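Small frames: hang them, lean them, or give up?

Forum: Walls and Shelves
Started in March

oddsocks_olga
I need opinions before I put another hole in the plaster. We moved into the Odcombe building at the end of winter and I have a hallway that gets no daylight at all, plus a box of little frames I've been carrying from apartment to apartment for years. My husband wants one big print and done. I want the little ones! The wall is 100 inches long and everything I own looks like a postage stamp on it.

What would you do? Group them? Shelf? I'm open to anything except those sticky strips, which took a chunk of paint off my last place (and my deposit with it).

gifty_a
Group them, no question. Lay them all out on the floor first and shuffle them until it feels right, then trace each one on paper and tape the paper to the wall. I did mine over a whole evening with a pot of tea and didn't regret a single nail.

Taltard
I'd go the other way. Gallery walls in a dark hallway just look busy, and you'll be knocking them crooked with your coat every time you come in. A narrow picture ledge, everything leaning, swap things when you get bored. Mine is from Vanis and cost next to nothing.

oddsocks_olga
Ooh, a ledge. I hadn't thought of that, but the hallway is pretty tight and I'm clumsy with grocery bags. How deep is yours?

Taltard
Deep enough for a frame with a bit of a lean, maybe the width of three fingers. Get one with a lip on the front or you'll be sweeping up glass.

magda_tz
Can I put in a word for color? I used to think small frames had to match and I spent a silly amount of money getting everything in black. It looked like a dentist's office. Now I go for warm wood wherever I can, and the one I keep coming back to is an upright with an orange-brown border around a print that's all orange and red down the bottom (a sunset, or a desert, I go back and forth) and darker up top, with a few tiny lines of lettering on the right. The wood picks up the color of the print and the whole thing glows a bit, even with a bad bulb.

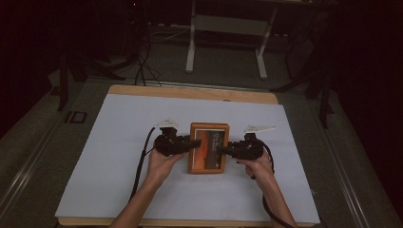
Farzana says wood next to orange is too much of the same thing, and that a print like that wants a white mat and a thin dark frame so it has some air around it. She's been right about a lot of my walls, so I'm passing it on, but I still like mine better.

gifty_a
I'm with Farzana on the mat, sorry! Lettering that small gets lost when the border is right up against it. You don't even need to buy one, a sheet of heavy paper and a sharp knife will do. Measure twice, though. I've ruined plenty.

magda_tz
But a mat means a bigger frame, and then it isn't a small frame anymore, and I liked it because it was small.

gifty_a
OK, fair point.

Taltard
Mat or no mat, Olga, put a decent light in first. I had 6 frames up in a dark corner and they all looked like mud until I stuck a lamp on the shelf below.

inma_b
Reading this with great interest because I have the same hallway. Does anyone know if upright ones work on a ledge? Mine always seem to want to tip sideways when a door slams.

Taltard
They do fine with a dot of museum putty on each bottom corner. Poster putty works too but it can leave a greasy mark on bare wood, so test it on the back.

oddsocks_olga
Update! I talked him into a ledge, as long as his big print gets the living room. We're going to do wood frames at one end and the dark ones at the other and see who wins. Magda, what do you use to clean yours? Mine have been in a box so long they feel sticky.

magda_tz
Barely damp cloth on the wood, then a dry one straight after. Spray the glass cleaner on the cloth and keep it off the frame, or it creeps in under the edge and stains the print.

inma_b
Putty ordered. Olga, please post which end he picks!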